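We use cookies to keep you signed in. Accept / Manage

Ticket: Paper cups won't stay upright on white table
Opened by: Raluca Olteanu
Status: Open – waiting on supplier
Last updated: May 2019

Cups from the new Jevance carton (2,000 pcs) fall over when empty. The old Burkham cups stood fine on the same table. Both are plain cream paper, so check the carton before you report one.

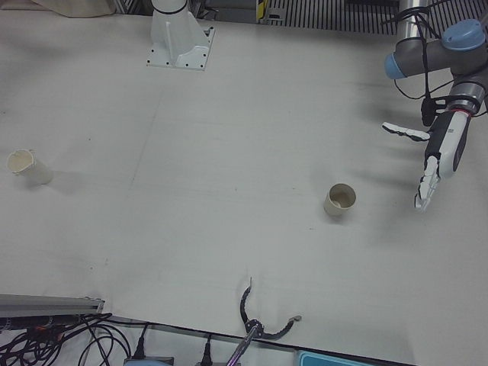 Relu Coman thought the tabletop was out of level. I put a level on it in both directions and it was fine. Moved the cups to the other end, same result. I then tried 90 cups from the top sleeve and 41 went over with a light tap on the rim.

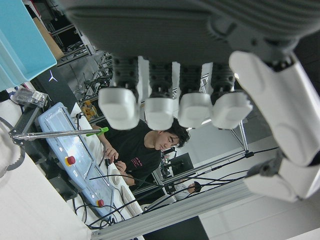
Flurina Ammann asked if the desk fan was doing it. Repeated with the fan off – no change. Pressed the bases of a few bad ones on a flat sheet and they rocked, so I think the bottom is bowed out.
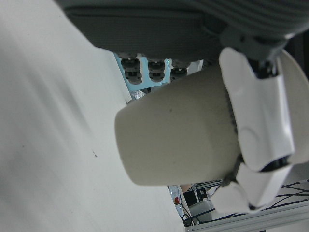
Allix Workshop Supplies Desk

Sent five cups to the supplier with a copy of this log. Please leave the rest of the carton sealed and use the Burkham ones until they reply. Kęstutis Pētersons has the key to the cupboard.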